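14 shares 3 comments

Kellirholm Robotics Club
Folding Project: Bench Safety Checklist, with comments
Tuesday, February 17, 2026

Checked before the afternoon session. Items are marked OK, FIX or WATCH, and the comments are mine as club safety lead. Please read the comments too, because most of what we've learned since January is in there (and we have learned a lot!).

1. Floor and walkways

1.1 Walking route from the door to the bench is clear. OK
1.2 Cables on the floor are out of the walking route. FIX
Comment: The cables behind the bench have multiplied again. I love that we have this much gear running, but a tangle is a tangle. Sort them into two bundles, power and data, and tie them before the next session. Bags go on the hooks by the door.
1.3 Stand legs don't stick out where people stand to fold. WATCH
Comment: Fine for the person folding. A bit tight for anyone coming around the end of the bench, so go the long way.
1.4 No liquids on the floor. OK

2. Power

2.1 Power strips not chained together. OK
2.2 Plugs seated, no bare wire, no warm adapters. OK
Comment: I held the back of my hand near every adapter after 80 minutes of running and all of them were fine. The one that got hot in January is in the broken parts box. Leave it there.
2.3 Main switch reachable from both sides of the bench. OK
2.4 Fuse rating matches the label on the supply. OK

3. Arm and gripper

3.1 Base bolts tight, checked with the wrench. OK
3.2 Stop button tested with the arm moving. OK
Comment: Tested 2 times, once from each side. It stops fast and it stays stopped until you twist the button out and restart the program. Everybody on the team should try this once so it isn't new to you on the day you need it.
3.3 Speed limit set in the Pluken controller. OK
Comment: Limit is 600 for anything with a person in the room. Please don't raise it "just for one run." The folds come out better at low speed anyway, and it's so much nicer to watch.
3.4 Gripper pads clean, no torn edges. FIX
Comment: Left pad has a nick. New pads are in the drawer marked Jendier. Swap both so they wear evenly.
3.5 Reach boundary taped and tape still visible. WATCH
Comment: Tape is lifting at one corner.

4. Hand demonstrations

This is the part I'm most excited about! Doing the fold by hand first, slowly, with the same steps every time, has helped more than any code we wrote last month. The arm program is based on what our hands do, so sloppy demonstrations give us a sloppy program. It also means people are working close to equipment, so these checks get done every session, no skipping.

4.1 Arm is parked and powered off before hands go over the table. OK
4.2 Garment is spread out before the first fold. OK
Comment: Smooth from the shoulders toward the hem. If the collar end bunches up, lift it and lay it down again. Tugging just moves the wrinkle somewhere else.
4.3 Rings, bracelets and dangly cords off. OK
4.4 Long hair tied back. OK 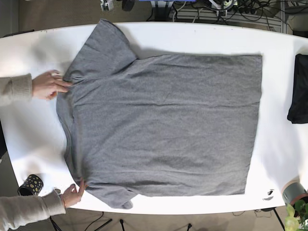

4.5 Each fold is held still for a slow count before letting go. OK
Comment: Sleeves first, then sides, then bottom to top. We tried bottom first and the sleeves kept escaping, which was very funny and completely useless. Sleeves first is the rule until somebody shows me something better, and I would be delighted to be shown.
4.6 Cuffs pushed up or snug at the wrist. WATCH
Comment: Fine for demonstrations with the arm off. Anyone handling a garment while the arm is on needs bare wrists or tight cuffs.
4.7 Only the items in the demonstration plan within reach of the folder. WATCH
Comment: The plan sheet is the Dương list, pinned by the whiteboard. If you add something to the table, write it down, so that whoever folds after you can set up the same way.
4.8 Run number written in the log before starting. OK
Comment: We are on run 718. Seven hundred and eighteen! I remember when we had a party for the first one that looked like a shirt at the end.

5. People

5.1 Two team members present whenever the arm is powered. OK
5.2 Person at the keyboard says "moving" out loud and waits for an answer. OK
Comment: Much better this month. A nod doesn't count, since the person at the keyboard may be looking at the screen.
5.3 Safety glasses on for arm runs. OK
5.4 First aid kit stocked. FIX
Comment: Low on small bandages. I'll bring a box.
5.5 Exit clear and unlocked. OK

6. Shutdown

6.1 Arm parked, power off, key back in the lock box. OK
6.2 Garments shaken out and put back in the bin. OK
6.3 Battery packs off charge before the last person leaves. OK
6.4 Log closed and copied to the shared drive. WATCH
Comment: Copied, but one session from January is still missing its notes. If it was yours, fill in what you remember and mark it as written late.

To fix before the next powered session: 1.2, 3.4, 5.4. Retape the corner in 3.5 while you're down there with the cables. Demonstrations by hand can go ahead in the meantime with the arm off and the key in the box.

Really good session, everyone. The newer members asked for the stop button test before I'd even mentioned it, and that made my week.

3 comments Share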